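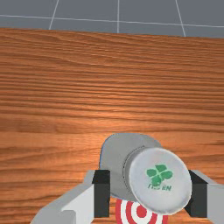
Barrera Robotics, Manipulation Team

Open day notes, 2019-07-16. Posting these in a thread for the people who asked what we showed and couldn't get a spot.

First station was the simulator. The job on screen was a pick and place: a grey container with a round lid, two fingers with black pads, a red and white target on a wood table. Visitors watched on the big monitor by the door and could ask for a rerun at any time.

The lid has a green clover on it and a line of lettering under it. A few people asked what the lettering says. At this texture size you can't read all of it. We aren't going to fix that before August.

The task is scored on where the container ends up relative to the target. Inside the red center spot is full marks. Each ring out costs points. Off the target is a zero, even if the grasp was good. Several visitors thought that was harsh. It's the same rule we use in our own tests.

We let the planner, Temeren, run by itself through the morning. It got through 220 episodes before lunch. Time limit was 60 seconds per episode and most ended well before that.

Over the whole day the counter got to 939. That includes reruns and the ones visitors drove by hand with the gamepad, so please don't quote it as a benchmark number.

Best score by hand was 63, from a high school student who had never used a gripper before. Most of our own team is below that. She asked for the settings file and we sent it to her.

Common mistake with the gamepad: closing the fingers before both pads are level with the container. One pad touches first and pushes it sideways. Slow down on the approach and watch the gap on each side.

Another one: people steer by the lid. The body of the container sticks out well past it, so lining up the lid with the target doesn't mean the rest is lined up.

Question we got a lot: why simulate when you have real arms? We can reset a scene in under a second and nothing gets dropped on the floor. The real arms were at the second station, behind the rope, running the Jomton sorting demo. I'll do a separate thread on that.

Someone asked about the table. The wood grain is just a texture. Friction is set separately and was the same for every run on the day.

Parking was bad, sorry. The Dridau lot next door was closed for paving and we found out the same morning you did.

Next open day isn't scheduled. When there is a date the sign-up form will go on this account first. Replies are open on this thread until tomorrow night if you have questions about scoring or the gamepad setup.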